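Cuslow Wall Texts, version 2

README, last touched Jul 31, 2021

I collect exhibition statements. You know the ones — a page of text taped up beside the door of a small gallery, all longing and thresholds, and then you go in and it's three bedsheets and a fan (I love the bedsheets and the fan!). Cuslow is my attempt to get a decent pile of them into one folder so people can read them side by side.

What's in it

There are 713 statements from artist-run spaces and little commercial galleries, plus the titles of 966 works that go with them. Each statement is a plain text file. The index is one big CSV with the show title, the year, the city, the medium if the gallery gave one, and who wrote the text (artist, curator or unknown). "Unknown" is a lot of them, sorry.

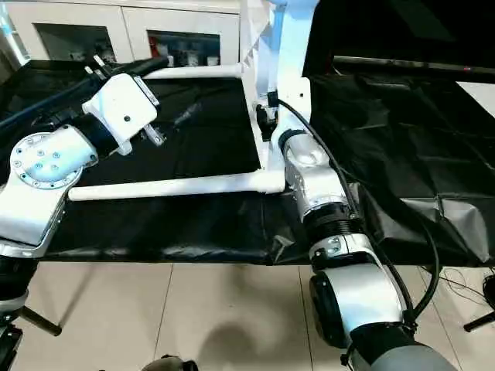

Can I use the statements in a class handout?
Short excerpts are fine as far as I'm concerned, but the writers kept their rights, so check the rights column before you print a whole one.

How I typed them up

Mostly by hand, from paper, at my kitchen table. I kept the odd spellings, the colour words, the runaway commas, everything. If a line was smudged I put [illegible] and moved on. The older texts came out of the Predia mailing list archive, and those had their line breaks mangled, so I joined the paragraphs back up by eye and probably got a few wrong.

The Renaud folder is a special case. That space printed everything in French and English on the same sheet, and the two versions don't always say the same thing! I've kept both, with _fr and _en at the end of the file name.

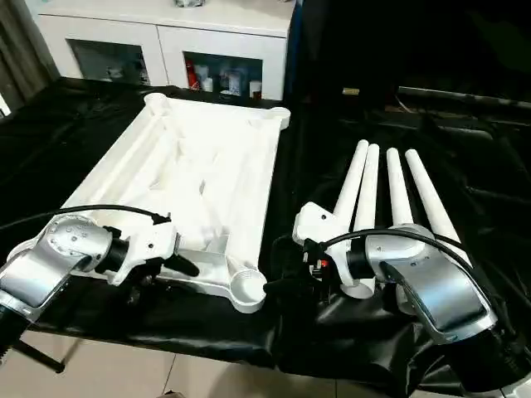 White tray and four tapered tubes on black plastic sheeting.

Things to watch for

Sculpture and installation are over-represented, painting is thin, and there's hardly any photography. Some artists reused a statement from show to show with only the title changed. I've marked those "repeat" but left them in, and there are up to 53 of them depending on how fussy you are about the word "same".

Please don't treat the medium column as gospel. Galleries write "mixed" for pretty much anything.

Changes since version 1

Added the Jamex statements from their July group show
Fixed accents in the Renaud file names
Split the author column off from the title column
Took out a press release that had snuck in as a statement

If you spot a typo, check whether it was in the original first (there's a yes/no column for that, called sic), then send me the file name and the line.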